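Gripper trials on soft items: Fetau fingers vs Trorkau fingers
Project report, module 3 (robotics lab)
Skargate College

1. What we wanted to find out

Our group had two sets of fingers to choose from for the bedding task. Set A (Fetau) is narrow with a hard tip. Set B (Trorkau) is wider with a rubber pad glued on. Everyone in the lab had an opinion on which was better for cloth and no one had written any numbers down, so that was our project. We also wanted to know if the wrist cameras were any use or if we could manage with the head camera alone.

Controller was the Triệu board for all runs, same settings, because swapping that as well would of made a mess of the results. Max closing force left at 31 percent. We tried higher in April and it just bunched the cloth up more.

2. Picking up

One pick = close on the fabric, lift, hold for a count of five. Slips and double grabs (two layers when you wanted one) went down as fails.

Set A: 79 picks, 58 good.
Set B: 79 picks, 52 good.

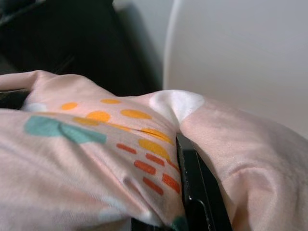
Most of the Set B fails were double grabs. The pad drags the top layer and then the layer under it comes along too. Set A fails were nearly all slips at the hem, where the cloth is thicker. So they fail in diffrent ways and the totals alone don't tell you much — we should have logged the fail type from the start, we only began doing it partway through.

Wrist camera: good for seeing if there is a fold between the fingers. Bad once you are right on the cloth, you lose all sense of where the edge is. Head camera is the other way round. Fine for the approach, then the arm gets in the way. We ended up wanting both.

3. Bed or chair

First surface was the bed. Lots of room for both arms, but the sheet is a problem. Close too low and you get sheet as well as pillow cover, and from the head camera pale on pale is hard to judge. We set a height limit in the controller after the first few goes, which helped, but then thin corners got missed. Left it in anyway. 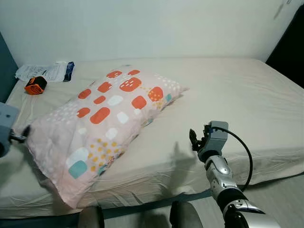 4. Two-arm runs on the chair

Moved to the chair for the two-handed part. Less space, harder seat, so the height limit could come off. Main trouble here was the arms wanting to meet in the middle. Elbow out on both sides fixed most of it. Cable on the wrist also needs slack before you start, check this every time.

Timing was not fair between us as Rekha had a lot more practise on the left arm, so we dropped times from the comparison.

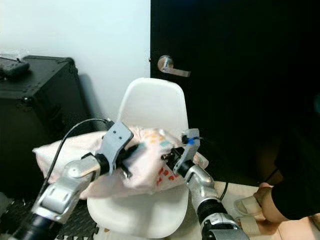
Section 5 written by Marlina Raju, checked by Rekha Tomar

5. What holding with two grippers changes

With one gripper the choice of finger matters a lot. With two it matters less. If one side has a poor hold the other takes the weight and you can let go and try again. Set B was actually nicer here, the pad doesn't creep when the cloth is pulled sideways. Set A creeps a bit, you see the print shift.

Hardest part is a pillow and cover together. The cover moves, the pillow doesn't want to, and a grip that looks solid from the head camera may only have cover in it. We could not find a setting that sorted this. Turning the wrist so the fingers come in flatter was the best of what we tried.

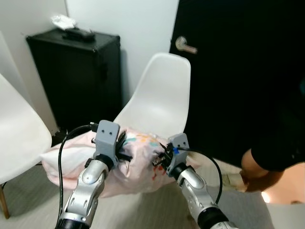
Fig. 4. Both grippers on the printed bundle, chair set-up, head camera.

6. Which one

Set A for single picks, Set B for two-arm holding. If we had to keep one it would be A, slips are easier to recover from than double grabs. Keep both camera views.

To do: redo the early picks with fail type logged, try a thinner pad on Set B, ask about a darker sheet.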